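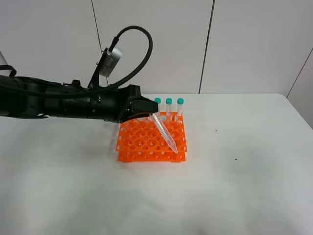 Racks first, tubes second. Wipe the bench down before anything goes back on it, then stand the orange rack where you can reach it without stretching. Ours is the two-tier sort from Trastau, 2 sizes of hole, so try the tube in the bigger one if it wobbles.

Marks on a white top: damp cloth, drop of washing up liquid, leave it a minute. Dark specks usualy lift. Smudges take longer.
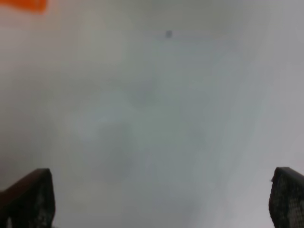

Still there? Bicarb paste, soft cloth, small circles. No scourers, they dull the surface and then it grabs every bit of dirt going. Rinse twice.

Caps next. Easy to lose, roll everywhere. Keep them in a saucer or an old jar lid, and check the floor before you hoover. Wash in warm soapy water, dry upside down on a tea towl overnight.
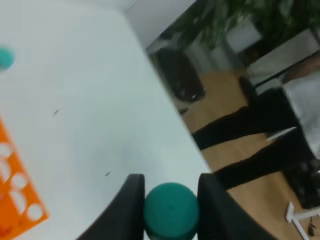 Green on white, easy to spot.

766 shares | 2 comments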